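Closing the gap

I've been itching to write this one up since Thursday, when the numbers finally came back and I spent the evening grinning at a spreadsheet.

Quick catch-up if you're new: Skenell is our small project on teaching arms by showing them. A person puts a gripper on each hand, does a job at a table, and the cameras on the grippers record what the fingers see. A model called Filip learns from those recordings, and then we ask it to do the job on its own. The set we're using now has 1,366 recordings in it, all with two hands working together.

What has bugged me for months is the stuff between the grabs. Hands spend a surprising amount of time open! They wait, they drift, they hover over bare table while the person decides what to do next. We used to trim all of that out. It felt like housekeeping, and the training runs got shorter, so everyone was happy (me included, I wrote the trimming script).

The trouble is that Filip never got to see what "open and about to do something" looks like from the fingers. It would come up to an object with the jaws half closed and nudge it away, then chase it across the table. I have watched it do this so many times that I hear the scraping sound in my sleep.

So for this round we put the open moments back in.

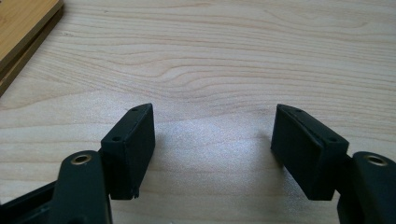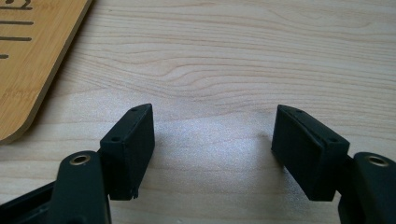
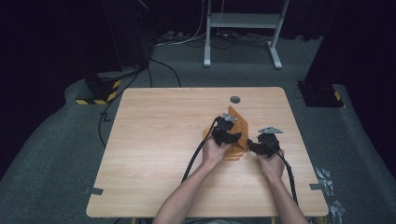
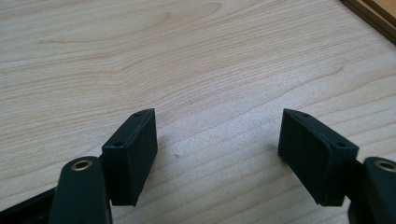
The change to the method is tiny. Each step of a recording now carries one extra number, the time left until the next contact. Filip has to guess that number along with the next motion. At run time we throw the guess away, so it costs us nothing on the arm. During training, though, it forces the model to care about the long empty stretches, because the only way to guess well is to notice where the other hand is and where the object sits.

We tested it on 203 fresh tries, all two-handed pick and hold. With the old trimmed data, Filip got 2 out of every five or so batches clean, which I won't dignify with a chart. With the open moments and the extra number, it finished 70 percent of the tries without a single nudge. I ran the scoring again because I didn't believe it, and then I made the folks at Clillgate score it from the raw video without telling them which model was which. Same answer.

A few things I still don't like. Glare on the tabletop seems to throw the guess off, and I can't yet say if that's the light or the wood grain. Thin, flat things are still bad. And when one hand gets to the object well before the other, Filip sometimes just sits there, very politely, waiting.

Next up is a different table. Everything so far was recorded on one setup, and I really want to know how much of this survives the move to the Ekevcombe room, where the light comes in sideways all afternoon. I've got the grippers charging and a bag of odd-shaped junk from my kitchen drawer ready to go. If you've tried something like the time-to-contact trick on your own recordings, write to me, I'd love to compare notes.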